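Amorero shelf cell: the fault 251 FAQ

Applies to both arms. If you came here because something is on the mat that ought to be on the shelf, you have the right page. If an arm is moving while the screen says it is parked, stop reading, hit the stop button, and come back.

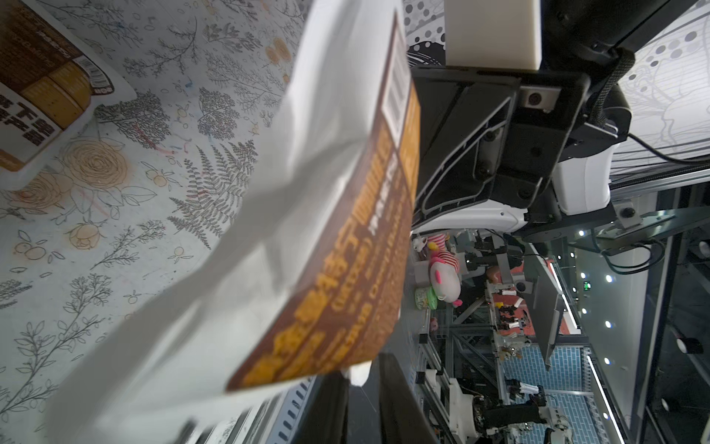
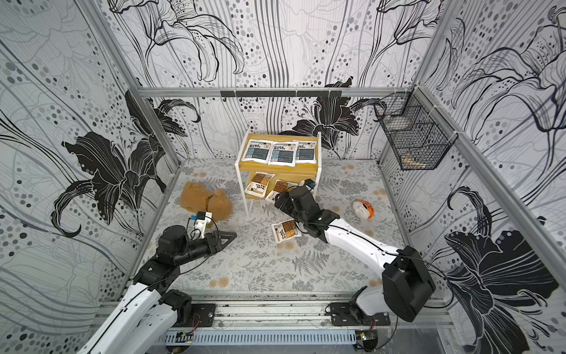
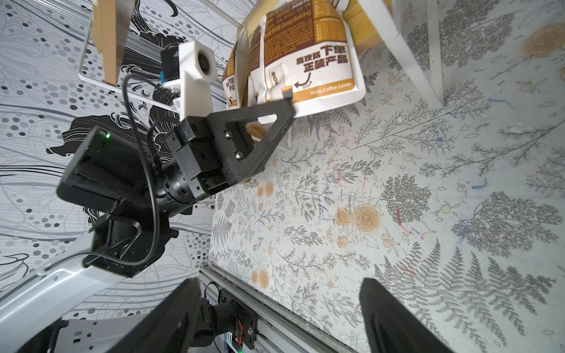
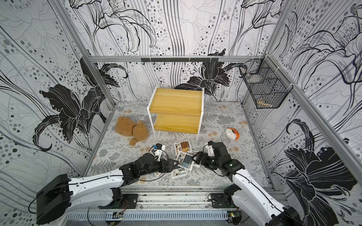 Amorero shelf cell. First and third: wrist cameras. Second and fourth: the whole cell, both arms.

What is fault 251?

The gripper motor has lost its connection for a moment, restarted, and forgotten what it was doing. The number comes from Stivetero, our control software, and it means "end effector unavailable." The end effector is usually available again by the time you have read the message.

What does it look like from outside?

Usually very little. The arm picks up a packet, swings toward the shelf, and at some point the fingers go slack. The packet falls or slides down to wherever gravity had in mind. The arm continues to the shelf, opens its empty gripper with great care, and reports a successful placement.

It reports success?

Yes. Stivetero was checking that the place motion finished, and it did finish. The log for the first run with the new packets shows a near perfect score and a mat covered in groceries. That check has been replaced (see further down), so please don't quote any placement rates from before December.

How often does it happen?

We had 69 logged drops by the time we stopped the long runs. Those are the ones the software noticed. Nesma Abdel Hamid went back through the recordings and found more, including several where the packet came down on the lower shelf and was counted as a good placement on the upper one.

So what is causing it?

The cable. Each gripper has one that leaves the wrist in a loose loop, and the loop was sized for an earlier bracket. With the wrist rolled hard over and the arm stretched toward the back wall, the loop goes tight and pulls at the connector. The connector is a push fit with no latch. It moves just far enough to break contact and then, helpfully, slides back in when the arm retracts. By the time anybody opens the cell to look, everything is plugged in.

Wasn't it the packets?

That was the theory for quite a while. The pouches are slippery, the big ones are heavy at the bottom, and they sag away from the fingers when you grab them by a corner. All true, and they do cause drops of their own. But a slipping pouch shows up in the motor current as a slow change, and these showed up as a hole where the current should have been. We bought two kinds of finger padding before looking at that plot. The padding is nice. You may have some.

Wasn't it the wallpaper?

No. The wallpaper and the printed mat confuse the cameras now and then, which is why they are there, and they have been blamed for nearly everything since the day they went up. A confused camera gives you a bad grasp. It cannot unplug a motor.

What is the safety problem?

This is the part to read if you only read one. When the gripper motor comes back after a 251, the old recovery routine waited 12 seconds and then sent the arm home to "re-zero." It did this with the status light still green. Twelve seconds is almost exactly how long it takes a person to notice a packet on the mat, sigh, and reach in for it.

Was anyone hurt?

Mererid Kneath got a knock on the forearm from the right arm and a bruise she was happy to show people. The force limit tripped, as it should, and the arm stopped. It was a small arm at a low speed. It was also an arm that was supposed to be standing still, and we have written it up as a safety incident, with the form and everything.

Is the automatic homing still on?

Off, for both arms. After a 251 the arm now holds position until someone presses Resume on the panel and then confirms it. If you find a cell that homes by itself, it is running an old build. Power it down and tell Nesma.

Can I reach in to pick up a dropped packet?

With the stop button pressed, yes. With the program paused, no. Paused is a software opinion. The stop button cuts motor power.

Please hold on to the upper link of any arm that is reaching over the shelf before you cut power, as it will sag. The right arm sags more.

What if an arm is still holding something when it faults?

Then count yourself lucky, and be careful anyway. The fingers can hold their last position through a short dropout and then open when the motor restarts. Keep your hand out from under the packet. If it is a full coffee pouch, let it fall. We have had one split, and the smell was very pleasant for a day and the rail slots had to be cleaned with a toothbrush.

Both arms are reaching for the same spot and one has faulted. Now what?

Stop button. Do not try to back the healthy one out from the panel. Stivetero treats a faulted gripper as having no size at all, so the collision check will cheerfully plan a path straight through it. Move both by hand once power is off, the outer one first. A proper fix for this is on the list, and has been on the list for some time.

How do I check the cable?

Power off. Roll the wrist by hand to its limit in each direction with the arm stretched toward the back of the cell. You should be able to get two fingers through the loop at every point. If it goes tight, it is too short. Then push on the connector. If you feel it click or shift, it had been out, and you have found your fault.

Do this for both arms. The left one gets skipped, on the grounds that it drops less. It drops less because it does fewer of the far picks.

Can I just tape it?

People have. Tape holds for a morning and then holds the connector slightly out, which gives you a 251 on every move in place of every tenth one. There was tape on the right arm for most of the period in question. We have since removed it and the person responsible has asked not to be in the FAQ.

What is the real fix?

A longer cable with a latching plug, and a printed clip that fixes the loop to the wrist so the pull never gets as far as the connector. Tundent is making up the cables. Five have arrived and the first two are fitted to the cell in the Bevan lab. Spares are in the drawer under the panel, in the bag marked NEW, next to the bag marked NEW (OLD). You want the first one.

What changed in the software?

Build notes have the long version. In short: a restart of the gripper motor during a carry now stops the arm, a placement only counts if the gripper was holding something when it arrived, the light goes amber on any 251, and nothing moves again without a person agreeing to it. Runs are slower as a result. Complaints about this will be received in a spirit of interest.

Does the new check work on thin packets?

Mostly. It looks at how far apart the fingers are, and the flat ones leave so little gap that it sometimes decides the gripper is empty and stops a perfectly good carry. If you get a 251 and the packet is still firmly in the fingers, that is probably why. Check the log for "restart" near the same timestamp. No restart means false alarm.

Can I use recordings from before the fix?

The video and joint positions are fine. Throw out the success labels. The gripper channel is fine too apart from the gaps, which Nesma has marked in a separate file in the same folder. Please don't interpolate over them. Somebody trained on an interpolated set and got a model that lets go of things.

Do I need to report every drop?

Every 251, yes, including false alarms and including the ones where nothing fell. Ordinary slips go in the run log as before. For each 251, write down which arm, which shelf, and whether you checked the loop. "It did the thing again" was useful the first time.

The bear has been knocked over. Is that a fault?

No. Leave the bear where it is until the run ends. It is an obstacle, and so is the orange and white one.

Who do I ask?

Nesma for the software and the recordings, Mererid for cables, clips and anything that has to be unscrewed.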